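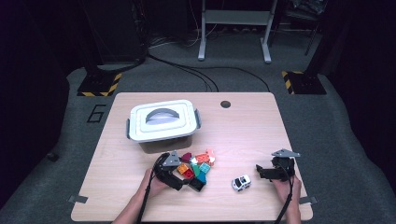

Colourful plastic building bricks on the table, with a lidded storage container alongside.

Ilenlow toy library to reopen in July with longer hours

Holtimgate, May 1, 2019 - I've been running the Ilenlow toy library for long enough to know that people mostly want two things from me: the new opening hours and whether the train set is back. So, hours first. From July we'll be open four afternoons a week instead of two, plus Saturday mornings, in our new home on the ground floor of the old Hanrahan building. And yes, the train set is back (minus one bridge - please check under your couches!).

We closed the Tultetti Street rooms over the winter when the roof gave up, and our 3,188 toys, puzzles and games have been in storage ever since. I'm so pleased to be getting them out again. My colleague Niamh Doherty has been through the whole catalogue, and every item now has a coloured sticker showing the age group, so you won't have to flip the box over and squint at the fine print.

Membership stays at $40 a year for a family. That covers up to five items at a time for three weeks, and you can renew by phone or at the desk. Grandparents and home daycares can join on the same terms. We had 37 families on the waiting list when we closed, and all of them will get a call from Olga Mota before we open the doors to new sign-ups.

A few things are changing. Building brick sets will be lent by weight, so a missing piece or two won't cost you anything. Jigsaws of more than 400 pieces are moving to their own shelf for grown-up borrowers, who have been asking me for this for ages. Ride-on toys can be booked for birthday weekends, but you'll need a vehicle big enough to get them home, and the red tractor is bigger than it looks.

"My kids have asked every week when they can go back," says Eoin Cullinane, a member from Holtimgate. "I'd like my living room to have something new in it too."

Donations are welcome again from the middle of July. Clean, complete and no batteries left inside, please. We can't take soft toys or car seats.

Media contact: Oluwaseun Oyewole, Ilenlow Toy Library, Hanrahan building, Holtimgate. Interviews and visits by arrangement.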